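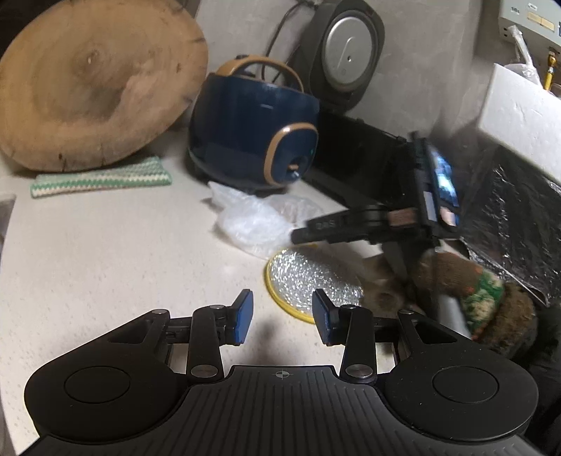

*Blue pads, ribbed grip plate, and the counter I use for most sessions.*

I've had the Handeo hand-held gripper for two weeks of evenings and weekends, and I like it so much that my kitchen hasn't been fully put away since. I'm collecting grasping examples for a small pick-and-place policy, and until this spring I did all of that by teleoperating an arm. It was slow, and I dreaded it. With the Handeo I just stand at the counter and pick things up!

My total so far is 463 usable demonstrations. The best evening gave me 121, and my wrist was fine the next morning (the old setup would have needed most of a week for that many).

What sold me is the fingers. They stay upright and face each other across the gap, and the blue pads meet squarely when you close them. You learn the reach fast. By the second session I'd stopped thinking about the tool and was thinking about the approach angle, exactly where I want my attention when I'm recording.

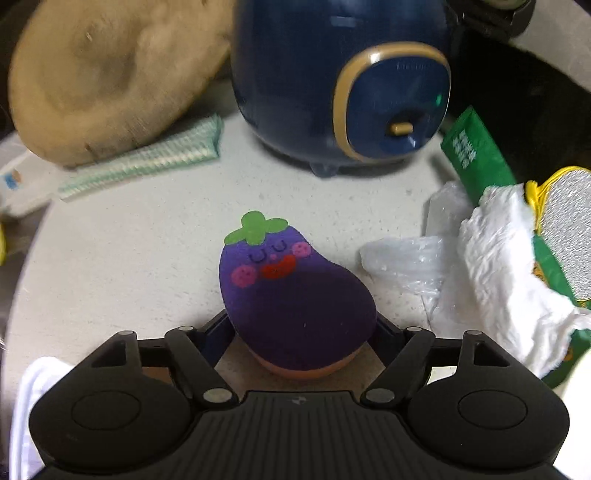
**Review by the Drummond bench notes editor** | 17th April

Plush toys have been my favorite objects by far. The purple eggplant with the smiling face is soft and rounded, wider at the bottom than the top, so a grasp that suits one end doesn't suit the other. I did 136 takes with it alone, changing my starting height and direction, and the policy trained on those was clearly better on other soft things too.

I leave clutter on the counter on purpose. A striped cloth, a crumpled clear bag, something glittery off to one side: all good for the model to see. My first batch was shot on a bare surface and the policy fell apart the moment I set a mug down nearby. Lesson learned.

For the software side I use Tillska to trim and label. It imports the recordings without fuss and lets me mark a failed grasp with one key. I tried Vindero first and liked its timeline better, but it kept losing my tags on export.

Gripes, since there are a few:

- The body is wide. Getting between two tall items takes planning, and I've knocked over more jars than I'd like.
- The manual covers calibration in one short paragraph. Do it at the start of every session anyway.
- Thin flat things are hard to get under. I mostly slide them to the counter's edge first, and then of course the policy learns to do that as well.

I'd still buy it again tomorrow. If you're training on household objects and have been putting off collection, this makes it fun, and I got more variety in a weekend than I used to get in a month. Next up is folded cloth, then maybe drawers if I can find a handle those pads like.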